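Workshop tips: software for a robot arm and a sliding door
Last updated October 7, 2024

Patio doors get sold as the easy one. It's a single panel on a single track, so the arm grabs the handle, pulls sideways and goes home. I've read that claim in the notes for Plalel and again in the notes for Humano, and I would like whoever wrote them to come and do it on a house door with grit in the track. These are the things I do before I believe anything the software tells me. Most of them are dull. A few will save you a bent finger plate.

Check the emergency stop first, every session, before any of what follows. If the software stop and the hardware stop share a cable, you have one stop.

Measure the track yourself
Don't let the perception package guess the direction of travel. Put a straightedge along the bottom rail, touch the gripper to it at both ends, and write the two positions into the config by hand. It takes five minutes. The automatic fit in Plalel gave me a line that wandered off by 4 degrees and reported high confidence the whole way. High confidence is a number somebody chose to print.

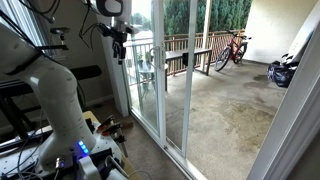
Do the touch points again whenever the base has been shifted, even if you think you put it back in the same spot. You didn't. And if your base is clamped to a bench, check the clamps before you blame the calibration file. I lost most of July to a calibration file that was fine.

Treat glass as missing data
A depth camera will look straight through a clean pane, or see a reflection and report a wall where there isn't one. Filtering harder won't fix that. I draw the pane into the collision model as a solid box, a bit thicker than the real thing, and tell the planner to leave it there whatever the camera says. Yes, it's cheating. The box has never once vanished when the sun came out.

The same goes for anything outside. Plants, bikes and railings on the far side of a pane turn up as obstacles and the planner takes a silly route around them. Crop the cloud at the door line and only open it up once the door position is known from something other than vision.

Pull softly, then ask what moved
Stiff position control on a sliding door is a way of finding out which part is weakest. Turn the sideways stiffness down and set a force ceiling, then raise it a little at a time. I'd start low enough that the first try does nothing at all.

The "success" flag in Humano only checks that the arm reached its final pose. A gripper that slips off the handle and travels through thin air reaches its final pose beautifully. Compare arm travel with door travel, and if you can't measure the door, put a strip of tape on the panel and another on the fixed frame and track those. A tape measure does the job too, if you don't mind getting up. 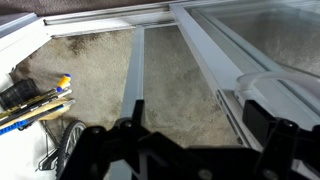
Wrist view at the white door frame. The curved handle is on the glass, just above the right finger.

Look at the wrist view with your own eyes before you tune anything. White frame, white handle and pale rail give an edge detector plenty to be wrong about. Mine would happily pick the edge of a stile and call it the handle. I gave up on colour and went back to a rough shape match, limited to a small patch where the handle could possibly be.

Log more than you want to
I use Harju for logging and I have complaints, but it does put the commands, forces and pictures on one clock. Check that clock. On my setup the wrist images ran 165 milliseconds behind the joint readings, so every force spike seemed to happen before contact. If a plot shows the arm feeling something it hasn't touched yet, fix the timing before you write a theory.

Save the failures as well. The tool offers to discard them by default. Turn that off.

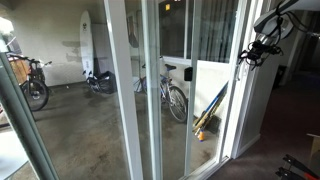
Before you pay for an upgrade
Plamia is the one people keep recommending to me, with a planner that supposedly learns the door after a couple of tries. Maybe so. Ask for the runs where the door was partly open at the start, and the ones done in poor light with reflections on the glass. Ask how many tries were thrown out and who decided. If the answer is a video, ask for the log that goes with it.

Then run your own test: door closed, door half open, door stuck on purpose with a bit of wood in the track. The last one matters most. I want to see the arm stop and report a stuck door, and of the packages I've tried, 2 kept pushing until the force limit in the arm itself cut in. Keep that limit set in the arm, where an update to the planner can't change it.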